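ok thread on cell 4 because three people asked and I'm tired of typing it in DMs

Two arms, one table, one fixed camera on the side. It sorts household stuff into baskets. I look after it, as in I'm the one who gets the message when it stops. Long one, sorry, doing this between resets

First thing. It had been faulting since Thursday, always the same way. Left arm reaches, hesitates, protective stop. Log says force limit. Everybody reads that and goes and raises the force limit. Please don't. I lowered ours back down twice this week and I know who you are

Force limit wasn't the problem. The cable was. The run from the wrist back to the controller had been zip tied too tight at the elbow, so past a certain angle the arm was pulling on its own cable and feeling it as contact. Cut the tie, redid it with velcro and a slack loop you can get two fingers through. Faults gone for the left side

Check this on yours before touching any software. Power down, move the arm by hand through the whole range, watch the cable and not the arm. Takes 5 minutes
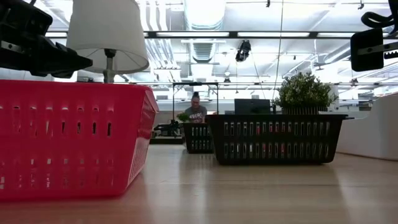 Right side is its own story. Same make of gripper, older fingers, and the pad had worn enough that it was closing past its zero. I re-zeroed it against a feeler gauge. If you look at how the cable loops up over that right gripper, leave a loop like that, it needs the room when the wrist turns. I've seen people tuck it in tidy and tidy is what kills it. Also wipe the pads, isopropyl and a lint free cloth, every shift. Not the blue shop towels!! they shed

Where the baskets go matters more than I thought. Near one is red, the other two are black and sit further back. Light comes right through the slots and the old depth settings hated that, kept reporting holes where there was wall. Fix was dumb, lower the exposure and average more frames. Slower by a hair, who cares

Glossy table is the other thing. Ceiling lights bounce straight off it and you get phantom edges. Tried a matte cloth, the cloth slides. Tried polarizing film on the lens, better. Film is staying for now. Javard sells it precut but a sheet from anywhere works if you cut it square, mine is not square

Mounting bolts. There's a torque value on the Frandsen sheet taped inside the cabinet door and it is there for a reson. Mark each bolt head with paint pen once it's set. Line broken = bolt moved. I found one moved on the left base plate, which might be half of why the calibration kept drifting

Calibration order, because I got this wrong the first time and lost an evening:
bolts
then grippers zeroed
then camera
then hand-eye
If you do camera first and tighten bolts after, you get to do the camera again. ask me how I know

Hand-eye took me two tries. First try error was way off, turned out I'd picked the tool file from the Prestthorpe cell. Names are nearly identical. Renamed ours to something with CELL4 in it in big letters. Rename yours 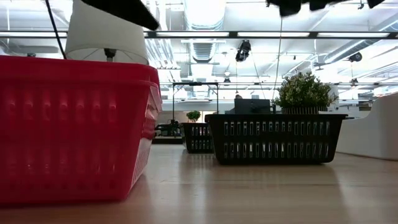 Hafþór Ladefoged replied that I should've logged the wrist torque before cutting the tie, so there'd be a before and after to compare. Yeah. fair. I was annoyed and had cutters in my hand. Will do it on the next one, promise

He also asked about grease. Every 2000 hours on the wrist joints per our own schedule, and we're at 717 on the new wrist so no, not touching it. Overgreasing is worse than waiting, it creeps out past the seal and then it's on the pads and then you're dropping mugs

Spare parts I keep in the drawer now: one full set of fingers, two pads, velcro, paint pen, one spare wrist cable still in the bag. The cable is the one with the long lead time so if you order a single thing this month make it that

Damian Auer wants to know can he run it overnight. Not yet. Want a full day of clean cycles first, with somebody near the e-stop. If it gets through tomorrow without a stop I'll say yes to a short evening run, lights left on, don't change the exposure

oh and restart order, people keep doing this backwards. Controller, wait for the tone, then grippers, then the Surnon box last. If the Surnon box comes up first it grabs the port and the right gripper just sits there looking dead. It isn't dead. Don't swap it. Someone swapped it in November and that was a whole day

Force limit stays where it is. I put a sticker over the setting

Going back in to run teh short test set, will post the drift numbers under this one when I have them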